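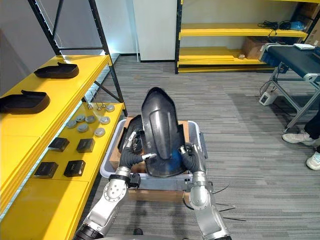 *Por Wanpen Somboon | 2026-09-21*

Em julho prometi voltar ao assunto dos robôs que arrumam, dobram, guardam e (dizem) um dia vão lavar a loiça lá de casa. Recebi tantas respostas à newsletter que tive de criar uma pasta só para elas! Metade quer saber quando pode comprar um, a outra metade quer saber se vai ficar sem emprego. Não tenho resposta para nenhuma das metades, mas tenho umas opiniões.

A minha é esta: pegar numa peça grande, curva e brilhante com duas mãos é mais difícil do que parece, e eu passei anos sem pensar nisso. Trabalhei seis meses na expedição da Saengthong, quando era nova, e guardava peças de plástico em caixas o dia inteiro, a conversar com a colega do lado. Uma peça como a preta ali em cima, com ar de guarda-lamas de scooter, tem uma nervura ao meio, estreita para a ponta e não oferece um único sítio óbvio onde pôr os dedos. Nós agarrávamos pelas bordas, uma mão de cada lado, e pronto. As mãos mecânicas fazem a mesma coisa, uma em cada borda, e confesso que me deu uma certa ternura.

O que me interessa é o resto da tarefa. Há um cartão a forrar o fundo da caixa, há outra peça escura ao lado da primeira, e quem já fez isto sabe que é aí que se perde tempo: duas peças que se encaixam uma na outra, o cartão que levanta quando puxamos, o risco na superfície brilhante que o cliente vai ver logo. Uma pessoa sente isso nos dedos antes de olhar. Perguntei à Chutima Suksawat, que montou linhas de embalagem na Pridley e tem muito menos paciência do que eu para entusiasmos, se uma máquina já consegue sentir o mesmo. Respondeu-me por mensagem:

> "Consegue agarrar. Pergunta-me antes quantas vezes seguidas consegue agarrar sem alguém ir lá ajudar."

Fiquei com essa pergunta na cabeça. Um turno nosso na Saengthong levava 300 peças, e ao fim de 45 minutos ninguém pensava já no que estava a fazer. Um vídeo bonito mostra uma peça. Eu queria ver a peça número 300, com o cartão já todo amachucado e a caixa fora do sítio!

E em casa? Aí sou ainda mais cética. Numa oficina ainda se consegue alinhar blocos e discos numa prateleira e contar que lá fiquem. Na minha cozinha há uma gaveta de tampas que não pertencem a caixa nenhuma, e o cesto da roupa muda de divisão conforme a preguiça de cada um. Guardar um guarda-lamas numa caixa parece-me mais perto de estar resolvido do que emparelhar meias, e olhem que eu já ficava contente com as meias.

Dito isto, se me perguntarem onde apostava, apostava nas tarefas chatas de armazém: tirar de uma caixa, pôr num tapete, repetir. Casa, para já, só se for para levar o lixo à rua.

Na próxima edição falo da Cora, o aspirador que a minha irmã comprou e a que deu esse nome, e que continua a ficar preso debaixo do mesmo sofá. Se tiverem histórias de máquinas teimosas, respondam a este e-mail, que eu leio tudo (às vezes com atraso).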